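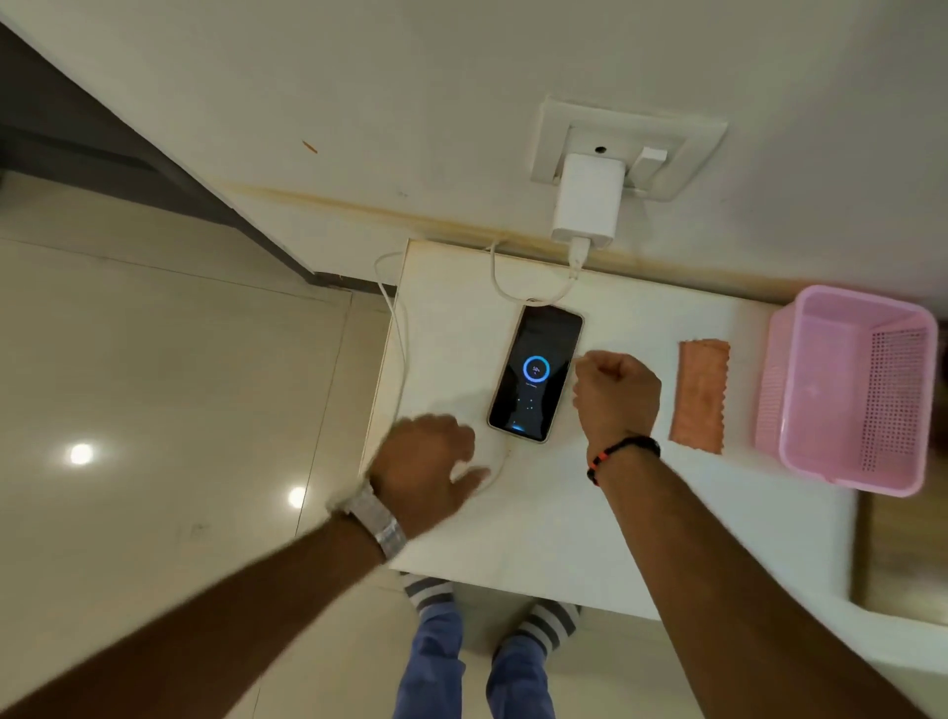
Phone on charge at the wall socket.

Sarnwood Ridge Walks: route notes and GPS tracks

Version of Nov 2, 2025

Contents

This folder holds the tracks and written notes for walks on and near Sarnwood Ridge. There are 13 routes, all on foot, and 40 waypoint files covering car parks, stiles, water points and the junctions where people tend to go wrong. The tracks are in GPX. The notes are plain text, one file per route, with the same name as the track.

Where the routes go

Most of them start from the lower car park at Sarnwood and climb through the forestry to the open ridge. Two start on the far side at Girkel and come up the old quarry road. The longest is the full traverse, Sarnwood to Girkel by way of Rathore Gap, and it needs a car left at each end. The highest point on any route is the cairn above the Gap, at 1,501 feet.

The traverse in short

From the car park take the forest track past the barrier and keep left at the first fork. The right fork is newer and looks like the main way, but it ends at a timber stack. After the second gate the path leaves the trees and follows a wall to the ridge. Turn east along the top. The ground is good as far as Rathore Gap, then boggy until the cairn. Beyond the cairn the path drops steeply to the quarry road, and the road takes you down to Girkel.

If the cloud is down, don't leave the Gap by the sheep track on the north side. It runs out above broken ground.

Files

tracks/ one GPX file per route
waypoints/ point files, named by type and then by place
notes/ route descriptions
changes.txt what was altered and when

How the tracks were made

Each route was walked with a phone recording one point every few seconds. Stops and wrong turns were cut out by hand afterwards. In the forestry the recorded line wanders, and the worst stretches were redrawn to follow the track on the ground. Heights recorded by the phone were thrown away and replaced with heights from the map. Distances in the notes are measured from the cleaned tracks.

Using the files

Any walking app that opens GPX should read them. They were checked in Premia, where each route loads as a single line. If your app joins the waypoints up into a second line, load the tracks without the waypoint folder.

Known problems

The footbridge on the Girkel approach was closed in December and the track still crosses it. Use the ford upstream in low water, or stay on the quarry road.
The stile waypoint below Rathore Gap is on the wrong side of the wall.
Forestry diversions are not shown. Follow the signs where they differ from the track.
There are no winter notes for the traverse.

Corrections

Send the route name, the grid reference and what you found. A recorded track helps if the path has moved.

Terms

Free to copy and change for your own walking or for a club. Please keep the version date with the files if you pass them on. Carry a paper map and a compass as well.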